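Last updated Nov 14, 2022
3 min read
By Boris Holub

The oval tray is having a quiet comeback, and much of the credit goes to the secondhand shops of Prarkport. For years the shape was tied to diner service and hotel breakfasts. Now buyers want one for keys, for mail, or for the small toys that pile up in a house with children.

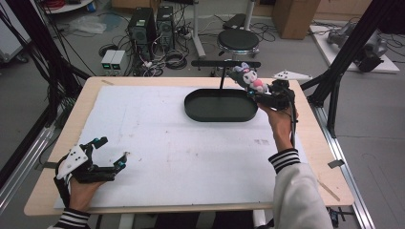 PRARKPORT, May — The Zeman store on the harbor road sold 700 trays last year, most of them oval. Its owners buy from closed restaurants and clean the stock in a back kitchen. Prices start at $3. A tray with a maker's stamp can bring $7.

Across town, Nedby makes new ones. The workshop began with serving boards and added trays when a cafe chain asked for 1,000 of them. The order was late, and the cafe took only part of it. The rest went to walk-in customers, who kept asking for more.

Buyers tend to look at the rim first. A high rim holds a glass in place on the stairs. A low one is easier to wipe and stacks better in a narrow cupboard. Dark colors sell faster than pale ones at both shops.
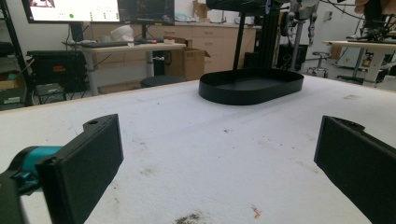
A black oval tray with a low, smooth rim.

Urnanon, a small auction house, added trays to its spring kitchenware sale this year. Bidding was slow for the round ones. The ovals went before lunch, several of them to the same buyer, who runs a guesthouse up the coast and needed a matching set.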